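6 March 2023

# What We Pick Up to Eat With: Lunch Habits in Leltow

## Why we chose this topic

When our class was asked to find a project about everyday life in Leltow, most groups went straight for the bus service or the park, and we very nearly did too. Then we had lunch together at Kırmızıgül, the soup and pilaf place on the market square, and spent most of it arguing over whether rice should be eaten with a fork or a spoon. (One of us grew up with spoons and the other with forks, and neither was going to budge.) By the time the tea came we had our subject.

Our question was simple enough. When people can choose what they eat with, what do they choose, and what makes them choose it? We expected the answer to be "whatever they use at home." Home does matter, but the bowl, the hurry and the place where the spoons are kept seem to matter quite a bit as well.

We should say early on that neither of us knew much about chopsticks when we started. We'd both used them, badly, on birthdays. So part of the project turned into practice, which was a lot more fun than the reading.

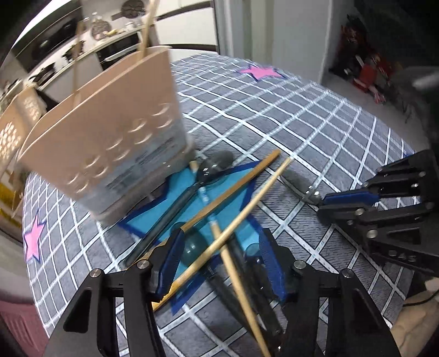

## Where we went

We picked three places within walking distance of school, partly to save bus money. Kırmızıgül serves soups, stews and rice, and puts forks and spoons on the table before you sit down. Gidano is a noodle counter near the station, where you help yourself to chopsticks, forks or spoons from a shelf by the register. Gresa is a bakery café that does salads and a daily soup, and hands over cutlery with the tray.

All three said yes when we asked to sit in a corner with a notebook, and we are very grateful. Between them we watched over 100 lunches, always on school days and always in the first hour of the lunch rush. We wrote down the dish, what the person used first, and whether they changed their mind partway through. We didn't write down ages or anything that could identify someone, and we stopped whenever it felt like we were staring.

Gidano also let us see its order sheets for the month before, which added up to 2,254 noodle dishes. The sheets say nothing about cutlery, so we could only use them to learn which dishes were popular, but they helped us pick the hours when it was worth being there.

## What we noticed

At Gidano, the broth noodles and the fried noodles might as well have been served in different restaurants. With broth, people who took chopsticks nearly always came back for a spoon, and they came back quickly. With fried noodles they stayed with whatever they had picked up first. Several people held chopsticks in one hand and a fork in the other for a moment, as if weighing them, and then put the chopsticks back – we both felt a bit sad each time that happened.
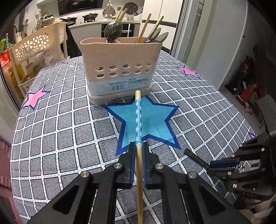
**Part 2: Habit and hurry**

Time made a bigger difference than we had guessed. Early in the hour, people at Gidano seemed happy to have a go with chopsticks, chatting and dropping things and laughing about it. Later on, with the line reaching the door, forks won. We can't prove that the hurry caused it, as the later crowd may simply have been different people, and a better project would have followed the same customers over several weeks.

At Kırmızıgül our original argument was settled in the most annoying way possible. Plenty of customers ate their rice with the fork and then finished it with the spoon, so each of us gets to say we were right. The staff told us the spoon is for the last part of the plate, when the sauce has gone to the bottom, and now that we've tried it we do it too.

Gresa surprised us. Because the cutlery comes with the tray, we thought there would be nothing to see, but people who wanted something else went hunting for it, and the ones who couldn't find it simply made do. One customer ate a whole bowl of lentil soup by dipping bread. We started to suspect that the holder, and where it stands, does half the choosing.

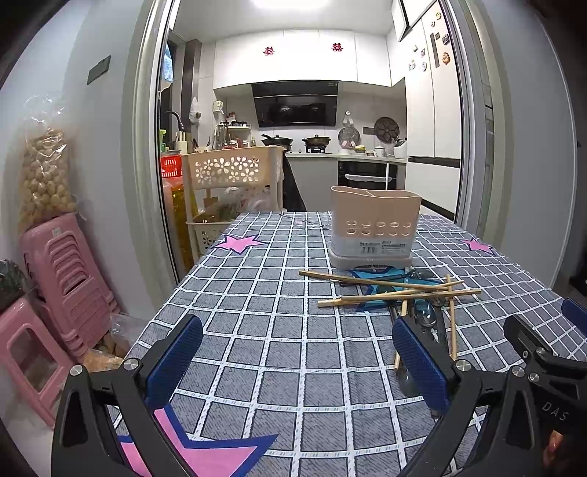
*Cutlery caddy with two compartments*

We asked at Gresa whether they might try keeping spoons and forks out on the counter for one week, and they kindly agreed to do it in May, after the new shelves go in. We'd love to go back and compare, even though the project will have been graded by then.

## What was difficult

The hardest part was deciding what counted as a choice. If someone takes a fork because the spoons are behind a tall stranger, is that a choice? We went back and forth on this for days and ended up writing "first thing used" and leaving it there. We also found out how hard it is to eat and take notes at the same time.

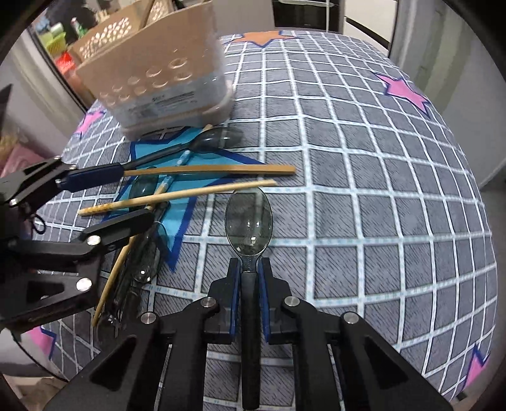 Our other trouble was soup with big pieces in it. We had a column for "liquid" and a column for "solid," and a stew with whole potatoes belongs in both. In the end we added a third column called "both," which should have been there from the beginning, and went back through our notes to move the stews over. A few of the earliest entries were too messy to read, so we left those out.

## If we did it again

We would visit at dinner as well as lunch, and ask people a question or two on their way out. We'd also like to include a place where people eat with their hands, as one of our classmates suggested after our first talk. Our notes and the blank observation sheet are in the class folder for any group that wants to carry on with this next year, and Gidano has said they would be glad to have students back, as long as they don't all come on the same day.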